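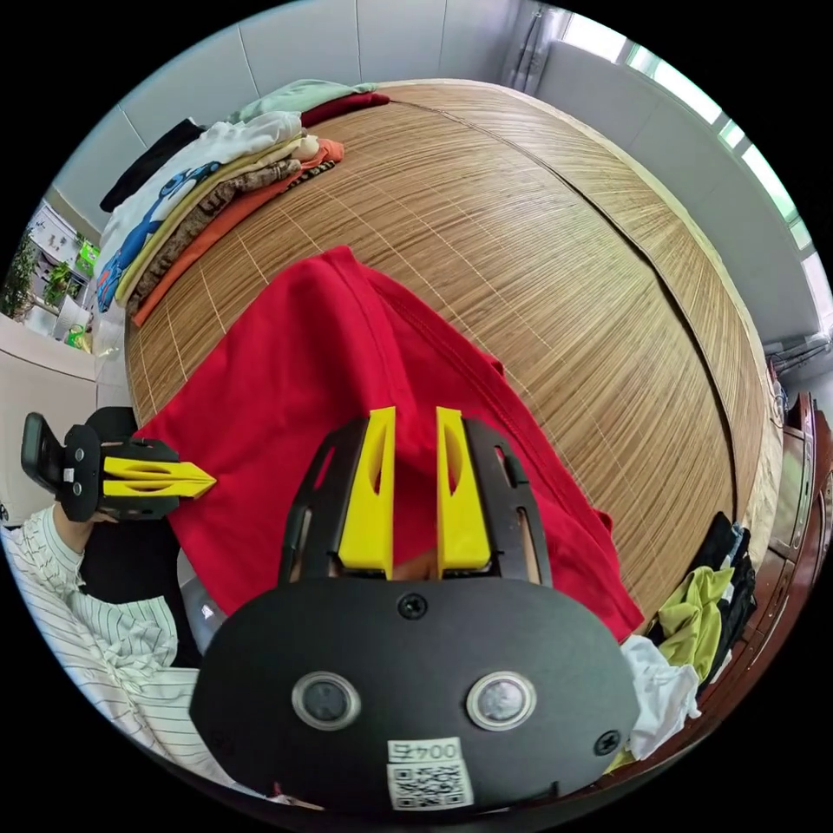 Two hand-held grippers and a red T-shirt, with folded clothes at one end of the bed and a loose pile at the other.

Can a Machine Fold Your T-Shirt Yet?

Short answer: sometimes, slowly, and usually only if the shirt is placed where the machine expects it.

Robots have worked in factories for a long time. They weld car parts, stack boxes, and put caps on bottles. Those jobs have something in common. A bottle cap is the same shape on Friday as it was on Monday. A T-shirt changes shape every time it is picked up.

Engineers sort objects into two groups. A rigid object keeps its shape when you lift it, like a mug or a brick. A deformable object bends, stretches, or sags, like a sock, a towel, or a slice of bread. Most laundry is deformable. Zippers and buttons are rigid parts attached to deformable parts, and this makes them harder again.

What folding involves

Put a shirt in a heap on your bed and fold it. You probably did these things without thinking about them:

Found the shirt among the other clothes.
Found an edge, such as a sleeve or the bottom hem.
Pulled it until most of the wrinkles were gone.
Checked which side was the front.
Folded it and put it on a stack without knocking the stack over.

A robot needs a way to do each step. The first two cause a lot of trouble. In a pile, one shirt hides part of another, and a sleeve can look the same as a fold in the middle. If the robot grabs two layers when it wanted one, every step after that goes wrong.

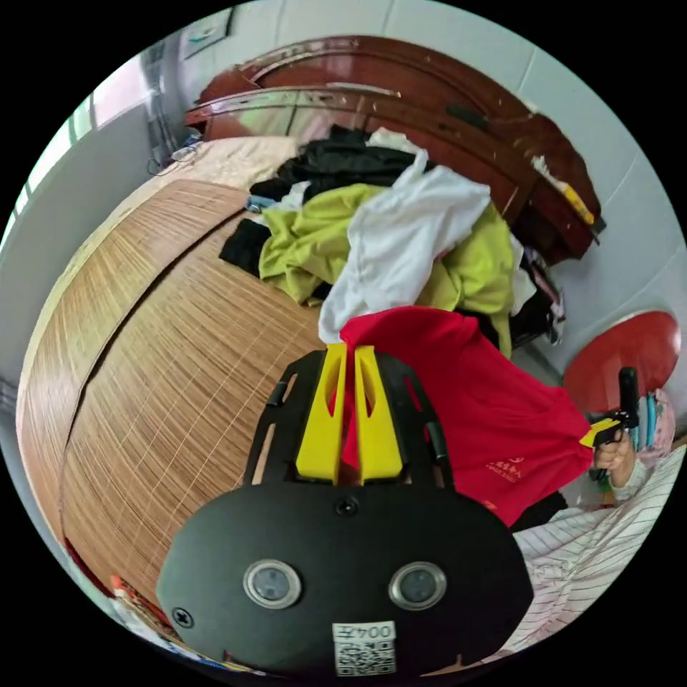
Gertraud Leitner
Staff Writer, Machines and Materials

Using two grippers

A gripper is the part that does a hand's job. Many grippers have only two fingers. Two fingers can pinch, hold, and let go. They cannot easily rub cloth to feel whether it is one layer or two, as your thumb does.

One gripper can lift a shirt, but the rest of the shirt hangs down. With a second gripper holding another part, the cloth can be pulled between them. The pull has to be the right size. Too little and the cloth sags. Too much and it slips out, or the seams stretch.

The grippers in the pictures on this page are held by people. A person can use a tool like this to show how a chore is done with two fingers in place of five. Try it at home with two pairs of kitchen tongs. Most people find that picking up the shirt is easy and turning it over is not.

Learning from examples

Older robots followed a fixed list of moves: go here, close, lift, go there. A fixed list works for bottle caps. For laundry, many researchers now use learning from demonstration. The computer is given recordings of a chore being done and looks for patterns that link what a camera sees to how the gripper moves.

One recording is not enough. Suppose a class makes 48 recordings of one red shirt on one bed. A robot trained on those might do well with that shirt and fail with a blue sweater on a table. Even 2,000 recordings may leave something out, such as a shirt that is inside out.

So, can they do chores?

Robot vacuums clean floors in many homes. Dishwashers and washing machines are machines too, although a person still has to load most of them. Folding, making a bed, and tidying a shelf are mostly still done by people.

Words to know

Deformable: able to change shape when pushed or pulled.
Demonstration: showing how a task is done.
Hem: the folded and stitched edge of a piece of clothing.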